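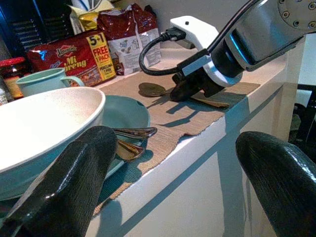 Su-bin Kong asked, after reading our last report, whether people would really go to the bother of borrowing plates when paper ones are so cheap, and whether we would still have anything left to lend by the summer. Both were good questions and we have thought about them a lot. The short answers are yes, they do, and yes, we have, and the long answers take up most of what follows.

Gumska Crockery Library: progress report to the Bhatt Fund, second half of the year

Since the last report we have moved into the ground floor at Prarberg, finished the shelving, changed the booking system and had what has easily been our busiest spell. The loans book passed 3000 items at the end of July. We had set that as our target for the whole year, so there was a fair bit of cheering (and some cake, on our own plates, naturally).

What we lend

The core stock is now 300 full place settings: dinner plate, side plate, bowl, knife, fork and two spoons. Almost all of it was given to us. The plates don't match and we have stopped trying to make them. In spring we spent far too long sorting everything into colour families, and then the first christening tea that came in asked for "as mixed as you've got". Most people have asked for the same ever since. We now pack by size and by whether the plates stack well together, and it has made packing much quicker.

Serving dishes are the thing we are always short of. People give away plates when they move house, but they hang on to the big oval dish their gran used at Christmas, and who can blame them! We spent £200 of the equipment line on second-hand platters and lidded casseroles, and every one of them has been out since. If there is any underspend at the end of the year we would like to put it into more of the same, and we will write separately to ask about that.

Glasses are doing well. Breakages are low, far lower than we budgeted for, and we put it down to the divided crates. We did wonder about tumblers only, because stemmed glasses take up so much room, but wedding parties love them and wedding parties bring things back beautifully clean.

Who borrows

Street parties were the big surprise. We had planned for family dos and the odd school event, and then from May onwards it was whole streets, often on the same weekend. We ran out of forks twice. The second time we rang round three households who had borrowed before and they lent us their own, and we got every one back to the right drawer. It was a bit of a scramble, but it was also one of the nicest afternoons of the year.

Funeral teas come to us at short notice and we have decided they should never be turned away. We keep a set of crates packed and ready for them by the side door, with cups, saucers and cake plates only, and no deposit is taken. A family can ring in the morning and collect by lunch. The change has cost us hardly anything and it has brought in more kind letters than everything else put together.

We have also begun
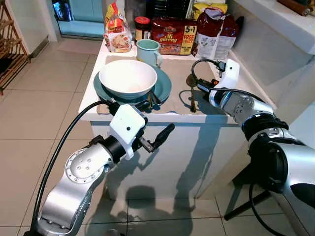

a small set of "first kitchen" boxes for people moving into an empty flat. Each one has enough for two people to eat a proper meal, and it goes out on a long loan of six months, with the choice of keeping it at the end. The housing team at Prarberg passes on the requests. We thought people would want pans most of all, and they do, but the thing they mention when they ring us is mugs. You can't ask anyone round without a second mug. So the boxes now have four.

The move and the booking system

Prarberg has been a joy. There is a step-free entrance, a deep sink and a drying room with a window that opens, and after a winter of tea towels hung over the banisters we are still not quite used to it. The rent is as agreed in the budget. Heating is not included, and we will know more about what it costs once we have been through the cold months.

Bookings now go through Kistik, which replaced the paper diary and the shared spreadsheet. Moving over took longer than we said it would. The main difficulty was ours: we had been using three different words for the same size of bowl, and Kistik quite rightly treated them as three different things. Once we had settled on one word, it all fell into place. Borrowers can see what is free on their date, and we get a packing list the evening before. Older borrowers still prefer to phone, and we are very happy with that, so the phone line stays open from 10 am until noon.

Washing up

Things come back clean nine times out of ten. We rewash everything anyway, and this is where most of our hours go. We tried hiring in a pass-through dishwasher for the June rush and it was wonderful, but the hire charge would eat the whole repairs line if we did it every month. We would rather spend money on a second sink and a longer draining rack, and the landlord has said we may put one in.

Tea stains are our great enemy. Bicarbonate of soda and a soft cloth works better than anything from a bottle. 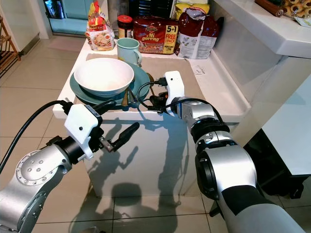 One borrower wrote in the comments book that she had fed her whole street off plates that all looked as if they came from somebody's nan, that her children had argued over who got the one with the rooster, and please could we get some child-sized cutlery, as hers had been eating trifle with a serving spoon. We have taken the hint. A box of small knives and forks has been promised to us by a nursery that is closing a room, and it should be on the shelves by September.

Money

Spending is in line with the budget apart from two lines. Shelving came in under, thanks to a very good carpenter who cut everything from one delivery of timber. Printing came in over, because we had to redo the leaflets with the new address. The full sheet is attached.

What didn't work

The late-night drop-off shelf. Crates left outside got rained on, one was taken home by a well-meaning neighbour, and we closed it after a fortnight. We have gone back to an evening opening until 7 pm and people seem perfectly content with it.

Next

Autumn will be spent on the second sink, the children's cutlery, and a set of picture cards showing how each crate packs, which borrowers have been asking for. We would also love to start a mending table, as there is a whole shelf of handles waiting to be reunited with their cups. Do come and see us. The kettle is always on, and you can choose your own mug.

Our work > Reports > Crockery Library > Progress

Contact us | © Gumska Crockery Library | Back to top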